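March open house at the Bostar building, Irville
By Rutilio Zavala
Posted in March

I had been meaning to get over to Bostar for a good long while, and when my neighbor Nigatu mentioned that they were opening the doors for an afternoon, I put my coat on and went. It's an easy drive out to Irville if you skip the highway, and I got there a little before 4, with the parking lot already filling up and somebody handing out stickers to the kids (and to me, because I asked).

They took us through in groups of 6, which I thought was very kind, as everyone got a decent spot to stand. Our guide, Saka, had a lovely patient way of talking and let people wander off the subject as much as they pleased. We spent quite some time on coffee machines before we got anywhere near a robot! The stop I liked best was the bread table, with its gray cloth and woven basket, where the arm comes down with its two fingers spread and has to settle how to go after a pastry.

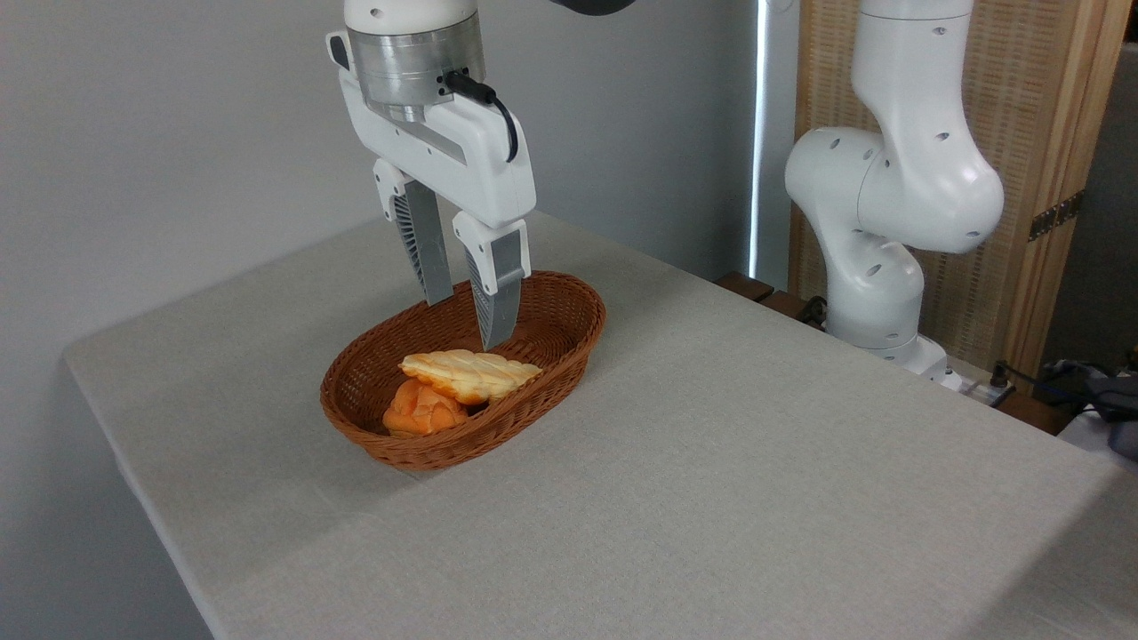 Visits & Open Days

I must have stood by that table for a good part of my visit. The fingers have fine ridges on them, and Saka told us the hard part with baked goods is the squeeze, as a glossy round bun and a flat scored pastry want to be held very differently. A lady in our group who used to run a bakery agreed with all her heart, and the two of them got going on croissants, and I was sorry when we had to move along.

After that came a short talk upstairs, with about 50 folding chairs and not many of them free. I learned that a lot of the work is plain repetition, setting things out, trying a grasp, setting them out again. One little boy wanted to know if the robot ever gets hungry, and Saka gave him a proper answer about electricity.

If you go next time, wear comfortable shoes and get there early, and do stay for the cookies by the front desk. I was home by 7 with two stickers on my coat.

Sign up for our newsletter and get new visit reports by email.

Contact | Copyright Rutilio Zavala | Back to top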